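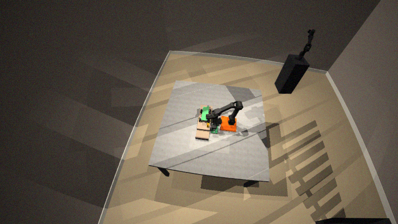
Moving the desk

I spent most of August deciding where to put my desk in the new flat in Bernholm. The back room gets the sun until about 20 past four, then nothing. The front room is brighter but looks on to the tram stop.

Danuta lent me her old lamp, which helped in the evenings – less so in the mornings, when the glare came in low from the left.

In the end I turned the desk side-on to the window and bought a plain roller blind. The blind was 714 crowns with the brackets. Fitting it took two goes, as the first holes were five millimetres out.

I still need a rug. Kobe says the shop by the canal has a few, so I'll go and look when I'm next paid.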